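Simulation Robotics Club: Questions We Keep Getting
Page kept by Britt-Marie Dahlgren, faculty adviser. Last changed 13/05/2026.

What is the club, in plain terms?

Students write control code for a two-armed robot that lives in a simulator. They compete against each other on household tasks, mostly doors, drawers and shelves. The club is called Mutum, after a bird, and the founders never gave a better reason than that.

Is it real robotics if there is no robot?

I asked the same thing when I was talked into signing the forms, and I still go back and forth. The students learn to plan a motion, read sensor values and debug somebody else's code. They don't learn what a stripped screw feels like, or how long a replacement motor takes to ship. If your kid wants to solder, the electronics group is a better fit.

What are they working on this term?

The cabinet task. The robot has to get a gripper onto a door handle, pull the door open and back away without hitting anything. It sounds small. Xinyi Tan's team spent most of the term on getting one hand to a lever handle while the other arm stayed out of the way.

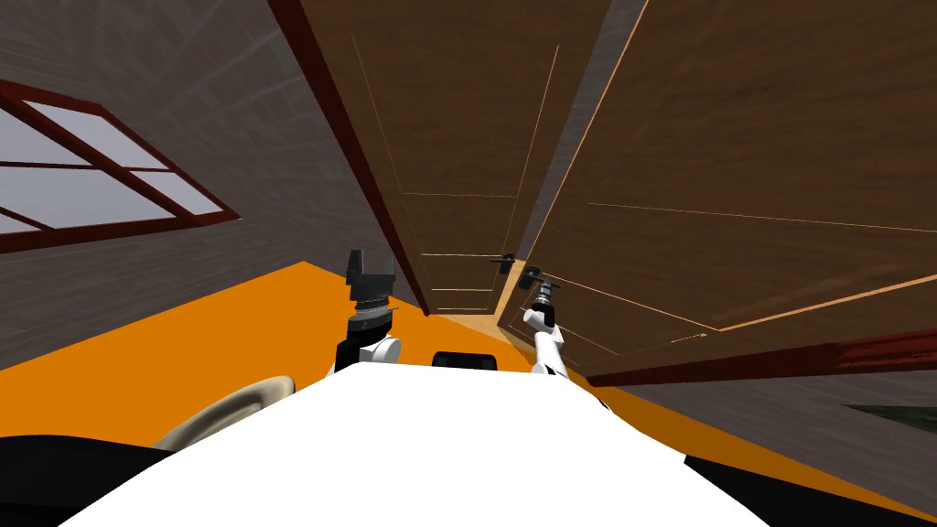 Teams pick which arm does the pulling. Most pick the right, and I have yet to hear a good argument for it. The second arm can hold the other door or do nothing at all, and the judges don't care which.

I read that last year's winners had a 155-run streak. Is that true?

They had 155 successful runs in a row, yes. They also had the cabinet in the same spot every time. When Jinfeng Han moved it a little and ran their code again, the streak ended right there. We now score on shifted layouts only, and the numbers have dropped a lot. I trust the new ones more.

How is scoring done?

Each entry gets 200 runs, with the layout changed between runs. A run counts if the door ends up open past the set angle and the robot hasn't struck the wall or the cabinet. There are no style points. We tried them once and the arguments lasted until August.

Does my student need a powerful computer?

No. The lab machines do the heavy work. A plain laptop is fine for writing code, and the club has a few to lend.

Which software do you use?

The simulator is Gomamell, with a task pack from Randico. Both are free for schools. Neither is well documented, and the Randico pack has a habit of changing handle names between versions. Write down which version you used or we can't rerun your entry.

Why do students spend so much time on the wrist view?

The wide view tells you where the cabinet is. It tells you very little about the last stretch, when the fingers are close to a surface and a small error matters. Shaohua Pan makes every new member step through a failed run from the gripper's side before touching the code. It's slow, and a few people quit over it. The ones who stay stop guessing.
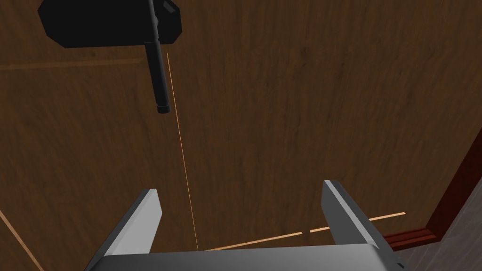

Will any of this work on a physical robot?

I wouldn't promise it. Simulated wood doesn't stick or swell, and simulated hinges don't squeak. Zixuan Meng thinks most of the code would carry over with some tuning. I think she's an optimist. We have never tested it, so please don't repeat either opinion as a result.

Does it help with college applications?

Parents ask this more than anything else. I don't know. Anybody who tells you they do is selling a summer course.

What does it cost?

Dues are $52 a year. That covers the regional entry fee and snacks.

How do we sign up?

Pick up a form in Room 508 and bring it back signed. Beginners are welcome, and the first task is a drawer.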